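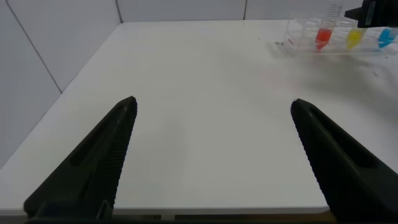
Chapter 3
Colors in Water: Measuring, Mixing, and Keeping a Tidy Bench

Think back to the last time you watched a drop of food coloring fall into a glass of water. It hangs there a moment, then it sends down a thin thread, and the thread curls and spreads and goes pale, and before long the whole glass is tinted and you can't say where the drop used to be. Most of us first saw this at a kitchen counter when we were small, and most of us asked for another drop right away. This chapter begins with that same pleasure, and I hope you'll hold on to some of it even when we get to the arithmetic.

In Chapter 2 you learned to read a ruler and a balance, and to write down what they told you along with the units. Now we turn to liquids, which are a little less cooperative. They creep up the sides of their containers, they cling to the tip of a dropper, and they find their way onto your sleeve. You'll need some patience with them, and a paper towel within reach.

Red, yellow, and blue will keep us company from here to the end of the unit. We use colored water for the early work because it is cheap, easy to see, and forgiving of beginners. If you pour too much red into your yellow, your eyes will tell you so at once, long before any instrument could. A clear rack helps as well, and so does a pale tabletop, for the same reason: you can look at the liquid from the side with very little to distract you. Try reading a tube of yellow water against a patterned shirt sometime and you'll see what I mean!

What you will be able to do

By the time you finish this chapter you should be able to read the level of a liquid in a marked tube, make a weaker solution from a stronger one and say how much weaker it is, predict the color you'll get from mixing two others, and leave your bench in a state that the next class will thank you for. That last one is graded, by the way, just as it was in the Estbridge edition of this book, and teachers have written to us to say it should stay that way.

A story to start with

The town of Grandero has a small dye works beside the river, and for many years the people there matched their colors by eye. A worker would hold a tube of the new batch next to a tube of the old one, up against a window, and decide whether the two agreed. On bright mornings this went very well. On gray afternoons in March it went less well, and one spring the works sent out 500 yards of cloth in a blue that didn't match the 158 yards already hanging in the customer's shop. The dye was perfectly good. It had simply been mixed a little too strong, and in that light the difference was hard to see.

Keep that blue cloth in mind as you read. Two liquids can look alike and still hold different amounts of dye, and the way to be sure is to measure what goes in. We'll come back to Grandero in Section 3.4, where you will work out how much water the batch needed.

Some words you will need

A solution is a mixture so even that every part of it is the same as every other part. The solvent is the liquid that does the dissolving (water, in all of our activities), and the solute is the stuff that gets dissolved. To dilute a solution is to add more solvent to it. The meniscus is the curved surface of a liquid in a narrow tube – you read its lowest point, with your eye level with it, and you will be reminded of this many times.

Before you begin

Wipe down your table and dry it. Old spots and specks have a way of turning into new smudges once a wet sleeve goes over them. Set the rack well back from the front edge, where elbows are less likely to find it, and put your notebook on the side of your writing hand. Caps and droppers stay with their own color.

Starting Activity: The Slow Drop

Fill a clear cup with cold water and let it stand for 15 minutes. Add one drop of blue and don't stir. Draw what you see at once, then again after each minute for five minutes. Now do the whole thing over with warm tap water, and set your two rows of drawings side by side. Which cup evened out first? Write down your best guess as to why, in a full sentence, and save the page for Section 3.1.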